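Visit report: Öberg blow molding plant, Jarnmont
Monday, July 31, 2023
Written by Muireann Moriarty

The Öberg plant at Jarnmont makes thin-walled plastic containers for dry foods, cleaning products and garden supplies. It opens its doors to trade visitors in the last week of July, when one of the lines is down for maintenance and the floor is quieter than usual. I joined the morning tour, led by Hedvig Dahlgren, who runs process engineering at the site. These notes cover the parts of the tour that bear on wall thickness, label adhesion and the use of recycled resin. I have left out the company presentation, which is the same one shown at last year's trade fair.

The site sits on the north side of the Fudden road, with rail access that is no longer used. Resin comes in by truck and is blown into silos behind the building. Natural and colored material are kept apart from the silo onward, with separate piping to each machine. Dahlgren said that most of the off-color scrap in the plant's early years came from shared piping, and that splitting the system paid for itself sooner than planned. Color is added at the machine throat as a concentrate. The feeders are weighed against a reference load at the start of each shift, and the result is entered by hand in a log next to the machine.

Extrusion blow molding

The main hall holds the extrusion blow molding lines. A hollow tube of melted plastic is pushed down out of a die, the mold closes on it, and air forces it against the cold mold wall. Melt temperature on the line we stopped at was set to 200 degrees Celsius. The display showed it holding steady for the time we stood there, though the die gap was being adjusted through each cycle to thicken the tube where the container corners would form.

Corner thinning took up most of the discussion. A square container stretches the tube furthest at the corners, so these end up thinnest unless the tube is made thicker at the right height. The plant measures walls with a magnetic gauge and a small steel ball, at fixed points marked on a plastic template. One container per cavity is measured each hour. I asked why this was not done on every shift change as well, and was told that shift changes are staggered and that the hourly check already covers them.

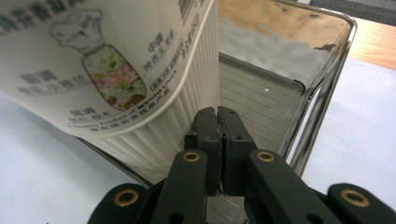 Ribs were the second topic. Vertical ribs add stiffness against side loads and hide small sink marks, but they cost material and they make the mold harder to vent. Air trapped between the plastic and the mold leaves a dull patch, and on fine ribs it also rounds off the crests. Öberg vents its ribbed molds through narrow slots at the bottom of each groove and blasts the mold surface lightly with grit so that air can move sideways. The grit finish wears away in use. Molds are pulled for re-blasting on a calendar basis, which seems wasteful to me for the low-volume ones, but Dahlgren said that tracking cycles per mold had led to missed dates.

Labels are applied on a separate line after the containers have cooled. The plant tried in-mold labels some years ago and gave them up for all but one customer, as the label magazine had to be changed over with each product and the runs were too short. Pressure-sensitive labels need a flat or singly curved panel, with the ribs stopping well short of the label edge. If a rib runs under the label, the edge lifts within days. The adhesion test is a plain peel at a fixed angle, carried out on containers that have been stored overnight.

Barcode placement is set by the customer and is often poor. Codes printed across a tight curve scan badly at the till, and the plant will query any drawing that puts one there. Bars that run in line with the container's axis give more trouble on small round packs than bars that run around it, much as one would expect.

Testing room

The testing room is held at constant temperature and has its own entrance from the yard. Top load is measured on a compression frame. The sample container on the platen while we were there was 240 mm tall and was loaded until the wall buckled just above the base. The peak load went into a spreadsheet along with the container weight. Drop testing is done in the next room, onto a steel plate, with the container filled with water and chilled beforehand.

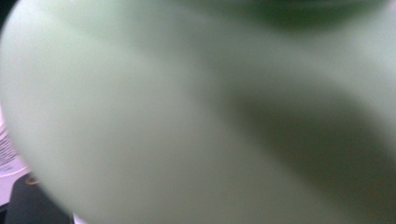 Pale green, matte surface.

Color is checked under a light booth and with a handheld meter. Pale shades cause more rejections than dark ones. A slight yellow cast from recycled resin is invisible in a dark green and plain to see in a light one, and customers who ask for both high recycled content and a pale color have to accept a wider tolerance. Surface finish affects the reading too. A matte part scatters light and tends to look paler than a glossy part molded from the same batch, so Öberg keeps a separate standard plaque for each finish.

Recycled resin

Öberg buys its recycled material under the grade name Resus. It arrives as gray-white pellets and is used in the middle layer of three-layer containers, with new resin on both sides. Dahlgren gave the output of the three-layer line as 2175 containers per hour when running well. Melt filters are changed far more often than on the single-layer lines, and each change costs a short stop and a few bags of purge. Smell is the other problem. The plant keeps a sniff panel of two people per batch, which I thought thin for a test that depends so much on the individual.

The regrind from trimmed flash also goes into the middle layer. Its share is capped by a written rule, and the blender will not accept a setting above it without a supervisor's key.

Points to follow up

Ask for the drawing of the rib vent slots, including slot width. Dahlgren agreed in principle but has to clear it with the mold maker.

Compare their peel test angle with ours.

Check whether Resus can be had in a filtered grade, and at what price over the standard one.

The tour ended at the loading dock shortly before noon. Safety shoes are provided, but in whole sizes only.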